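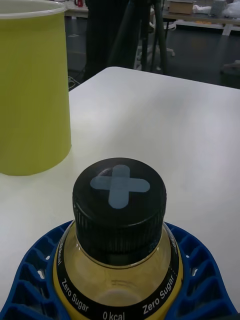
One shopper in Dutstead wrote on the back of the form that she had bought zero sugar drinks for years and had always taken the words to mean that nothing sweet had been put in. Comments of this kind were common in the returned questionnaires, and they led us to treat the wording of sugar claims separately from the nutrition table.

4.2 Sugar and energy claims

Of the 2,695 questionnaires sent out in the three towns, 1,476 came back complete enough to use. Each asked what the reader understood by "no added sugar", "low sugar", "sugar free" and "zero sugar", in that order, and then whether a drink carrying the claim could still taste sweet, contain fruit juice or contain energy. Space was left for remarks, and 303 people used it.

Answers on "no added sugar" were the most mixed. Many people in Marikar and Komham took it to mean that the drink had no sugar of any kind, and a good number gave the same answer for fruit juice, where sugar is present in the fruit itself. "Low sugar" caused less trouble, though few could say what low meant, and several asked whether it applied to the glass or to the whole bottle.

Claims about sugar and claims about energy are often printed close together. In Figure 2 the words "Zero Sugar" and "0 kcal" share the black band at the shoulder of the bottle. We had expected that a reader would find the pair easier to understand than either claim alone. The answers from Dutstead support this, but those from Komham do not. In Komham, older readers in particular said that they passed over the energy figure because they were used to thinking in calories and did not connect the word with "kcal". Some took the unit to be a weight.

The question on sweetness gave the clearest result. Readers who knew that sweeteners could be used answered most of the other items correctly as well. Those who did not know often explained the taste by naming fruit, flavouring or, in a few forms, honey. Parents of young children did no better than other adults on this item, although they reported reading labels more often.

The remarks also show how little time is spent on the label in the shop. People wrote that they looked at the front of the pack, picked the drink they knew and read the rest at home, if at all. The town samples differ in age, and Marikar has fewer large shops than the other two, so the comparison between towns should be read with care. The questions were tested in Dutstead in November, and the wording of the "low sugar" item was changed before the main mailing. Answers from the test are not included in the results given in this section.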